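Pet food packaging

Pet food packaging is the range of containers in which prepared food and treats for domestic animals are stored, transported and sold. It includes paper sacks, metal cans, trays, cartons and flexible plastic bags. The choice depends mainly on the moisture and fat content of the food, its weight and the time it is expected to spend on a shelf.

History

Early dry biscuits for dogs were sold loose or in plain sacks. Cans became common for moist food during the twentieth century, and lined paper bags were widely used for dry food. Flexible plastic later took a large share of the market for treats and single meals, as it weighs little and can be sealed by heat.

Materials

Dry food is usually packed in several layers. The outer layer carries the print, while the inner layers hold back moisture, air and grease. Moist food needs a container that can withstand heating after it has been closed -- normally a can, a tray or a laminated pouch. Small bags for treats may have a press-together strip so that they can be closed again after opening.

Recycling is difficult where different plastics, or plastic and metal, are bonded together. Bags made from a single type of plastic are easier to process, although they may offer less protection against air.

Labelling

Labels commonly state the type of animal for which the food is intended, the ingredients, the net weight, a batch number and a best-before date. Many also give a feeding guide based on body weight. Rules differ between countries, and a product sold in several markets may carry text in more than one language.

Regional production

In Delow, the packer Drevov operates 2 filling lines for dry food and treats. The site employs 358 people and handled about 2,476 tonnes of packed goods in its last reported year. Its bags are supplied by Margaritis, a printing firm in the same town.

See also

Flexible packaging
Food labelling
Shelf life 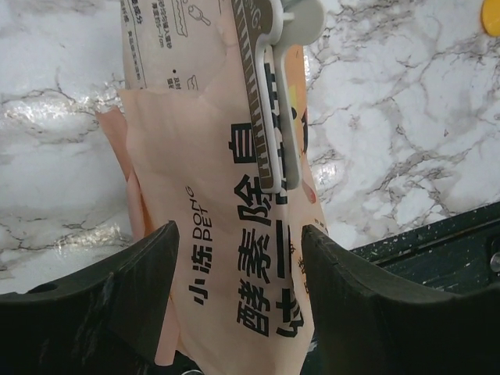

A plastic bag for a pet product, in pale peach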